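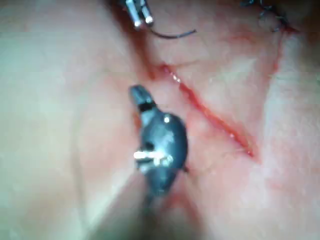
Surgical stitches

Stitches (doctors mostly say sutures, and I'll go back and forth between the two) are loops of thread used to hold cut or torn tissue together while it heals. The word suture comes from the Latin for sewing, and the basic idea really hasn't moved very far from the sewing basket. You have a needle, you have a thread, you have two edges that ought to be next to each other. I started this entry as a short note for the textile section of my site and it got out of hand, so it now has its own page and a few headings.

Early history

People have been sewing each other up for a very long time. Ancient Egyptian medical writing mentions stitching wounds, and the Indian surgeon Sushruta left detailed instructions on needles and threads, including plant fibers, hair and sinew. There is also the famous ant method, which everybody asks me about! A large biting ant is held to the edges of the cut, it clamps down, and the body is pinched off so that the jaws stay put. It shows up in old Indian texts and in later reports from several parts of the world. Strictly speaking it's closer to a staple than a stitch, but I couldn't leave it out.

Roman writers knew about stitching too. Celsus discusses it, and Galen, who patched up gladiators in Pergamon nearly 2,000 years ago, wrote about silk and gut as thread. Silk was a luxury, so gut was what you used if you didn't have rich friends in the big cities.

After that the written record gets patchy for my purposes (I read no Arabic and my Latin is poor), but al-Zahrawi in Córdoba deserves a mention. He wrote a huge medical encyclopedia with drawings of his instruments and described sewing with gut.

Thread

Catgut. No cats. It's made from the intestines of sheep or cattle, and the origin of the name is still argued over. One theory is that it's short for cattle gut, another that it comes from "kit," an old word for a small fiddle, which would fit, as the same material was used for instrument strings. The useful thing about it is that the body breaks it down over time, so it can be left inside. The trouble was getting it clean. Joseph Lister soaked his in carbolic acid in the 1860s, then spent years fussing over the recipe, adding chromic acid so it would last longer before dissolving. "Chromic gut" is still a term you'll meet.

Silk. Lovely to tie, holds a knot beautifully, and surgeons of a certain age get misty about it. It's usually filed under non-absorbable, although it does weaken slowly in the body. Black silk is the one most people picture when they think of stitches, partly because of cartoons, I suspect.

Linen and cotton. Both were used widely and both have mostly gone. Cotton had a boost during the Second World War when silk was hard to get.

Metal. Silver wire made a name for itself in the nineteenth century, and stainless steel wire is the usual choice today for closing the breastbone after heart surgery. It is miserable stuff to handle, by all accounts, and kinks if you look at it wrong.

Synthetics. Nylon arrived around the middle of the twentieth century, then polyester and polypropylene. The big change was the absorbable synthetics of the 1970s, starting with polyglycolic acid. They break down by reacting with water, which is far more predictable than waiting for the body to digest a piece of sheep.

A note on Stutine, because I get letters. Stutine was a waxed linen thread sold in flat paper packets by the Polák thread works in Terkberg, and it was a saddler's thread. You'll see it listed in online auctions as "antique surgical suture" at silly prices. The packet does say "for closing," and that refers to grain sacks. Ruben Vermeulen has one of the works' old price lists and let me go through it at his kitchen table; the heaviest grade was number 332 and I wouldn't put it anywhere near a person.

Braided or single strand?

Thread comes either as one smooth filament (monofilament) or as many fine ones twisted or braided together. Braided thread is soft and the knots sit down nicely, but the little gaps between the strands can give bacteria somewhere to hide. Monofilament slides through tissue with less drag and is the usual pick where infection is a worry. It's also springy, like fishing line, so it wants more throws on each knot. Anyone who has tried to tie off beads on nylon will know the feeling exactly.

Sizes

The size system confuses everyone and I was glad to find that medical students complain about it as well. It began with plain numbers, where a higher number meant a thicker thread. Then makers learned to produce thread finer than size 1, so they added 0. Then finer still, so 00, then 000, and so on, now written 2-0, 3-0, 4-0. The more zeros, the finer the thread. Skin on the face is often done with 5-0 or 6-0. Eye surgeons go down to 10-0, which is thinner than a hair. There is a metric scale too, based on the actual diameter, and it makes perfect sense, and people go on saying "four-oh" anyway.

Needles

Old needles had eyes, just like yours and mine. The snag is that a doubled thread behind an eye makes a bigger hole than the needle did and drags on the way through. Modern needles are mostly swaged, meaning the thread is fixed into the blunt end of the needle at the factory, so the two run through as one smooth line. They're used once and thrown away.

Most are curved, and the curve is described as a fraction of a circle: a quarter, three-eighths, a half, five-eighths. A deeper curve helps in a tight space, where you only have room to turn the wrist. Points vary as well. A taper point pushes fibers apart and suits soft tissue such as bowel. A cutting point has sharp edges and goes through skin. Leather needles work on the same principle, if you want to see it up close without going to medical school.

The needle is generally held in a needle holder, a locking tool that looks a bit like pliers crossed with scissors. My own pair is a dental one, marked Petadent on the joint, picked up for next to nothing in a box of odds and ends. I use it for bookbinding and for pulling needles through thick denim, and I recommend the idea warmly!

Common stitches

Simple interrupted. Each stitch is separate, tied and cut. Slow, but if one fails the rest stay in place. This is the one beginners learn first.

Running, or continuous. One thread goes along the whole cut. Quick and even. If it breaks, you may lose the lot.

Mattress. The thread goes across and comes back again before tying. The vertical version takes a deep bite and a shallow one and is good at turning the skin edges slightly outward, which helps them meet properly. The horizontal version spreads the pull over a wider area.

Subcuticular. Runs back and forth just under the surface so hardly anything shows. Quilters will recognize a cousin of the ladder stitch.

Purse-string. A circle of stitches drawn tight around an opening, exactly as on a drawstring bag.

Knots

The square knot is the base of nearly everything, with extra throws added depending on the thread. The surgeon's knot adds a second wrap in the first throw, so that it grips while you make the next one. Kristof Dewulf, who teaches fly tying and has corrected me on knots more often than I'd like, points out that anglers use something very close to it and call it by the same name.

Taking them out

Non-absorbable skin stitches are usually removed after a number of days that depends on the spot. Faces heal fast, so those often come out in under a week. Scalp and trunk take longer, and stitches over a joint may stay for two weeks. Please go by what your own clinic told you and leave the nail scissors in the drawer.

Other ways to close a wound

Staples are quick and common on the scalp and after larger operations. Skin glue, a relative of household superglue, works well on small clean cuts that aren't under tension. Adhesive strips do for shallow ones, and are often laid over stitches, or put on after the stitches come out.

See also: beeswax and thread; catgut in musical instruments; ladder stitch; leather needles; silk reeling; Terkberg thread works.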